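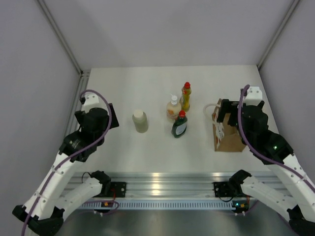 Figure 2. Four household bottles and a paper carrier bag with a rope handle.

Packing liquids: notes for unit 2
Zendgate Household Skills, handout revised 2021-07-19

Read these notes before the practical. Bring your own bag if you have one.

Check the closures first. A flip cap should be pressed until it clicks. A pump head should be turned to its locked position, or taped down if it has no lock. Screw caps get a quarter turn more than feels needed.

Sort by what the bottle holds. Dish soap and anything else for cleaning goes in one group, lotion and toiletries in another. The green and yellow bottles in Figure 2 both narrow towards a red cap, so go by the label and not the shape.

Weight. A full 600 ml bottle weighs a little over 600 g with its contents. For the practical, keep each paper bag under 2,000 g – the scales are on the side bench.

Order of packing
Stand the bag upright and open it fully.
Heaviest bottles go in first, flat on the base.
Pump bottles go in last, upright, against a side.
Fill gaps with folded paper.
Lift by both handles with one hand under the base.

Food never shares a bag with cleaning products, even when everything is sealed.

For next time: read the Gastora sheet on storing dry goods.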